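Ticket 754 - Dishwasher rack, shared kitchen, second floor
Opened 16/06/2024 by Donnie Haldane
Product: Mondik dishwasher, Baird replacement rack
Status: open, waiting on parts

Problem as reported: plates lean over during the cycle and come out with a crescent of yesterday's lunch where they touched. Cups are fine unless they sit next to a plate, in which case they get the crescent too.

Tried so far:
- Ran it at 1830 with the usual evening load. Crescents.
- Ran it again with half the load. Fewer crescents, but only in the sense that there were fewer plates.
- Turned every plate to face the other way, as recommended by three colleagues who each believe they thought of it first. No change.
- Swapped the tablets for Grellivine powder. The kitchen now smells like a pine forest with a grudge. No change.

Wrote to Mondik support about the tines.

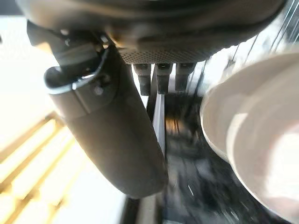
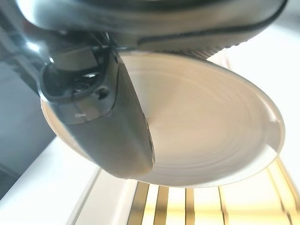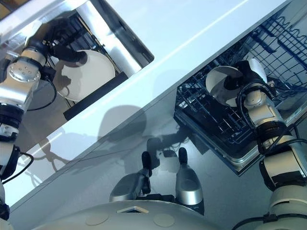 Attachments 1 to 3: white cup, close; round plate with the ringed face; plate at upper left, racks at right.

Reply from Mondik: the plates may be "outside the intended profile." I measured one at 200 mm, a profile I would have called plate. They also want to know whether the rack is original. It isn't. The Joller one lost its coating in July last year and was replaced with the Baird, which the seller swore was the same rack in a different box.

Laid the old rack over the new one this afternoon. The tines on the Baird are spaced wider and lean back further, so the plates do as well.

Next step: Joller original on order, part 2000. Until it arrives, please leave every second slot free and put cups upstairs in the top rack. Whoever keeps wedging plates upright with a folded sponge - it works, but please take the sponge out afterwards.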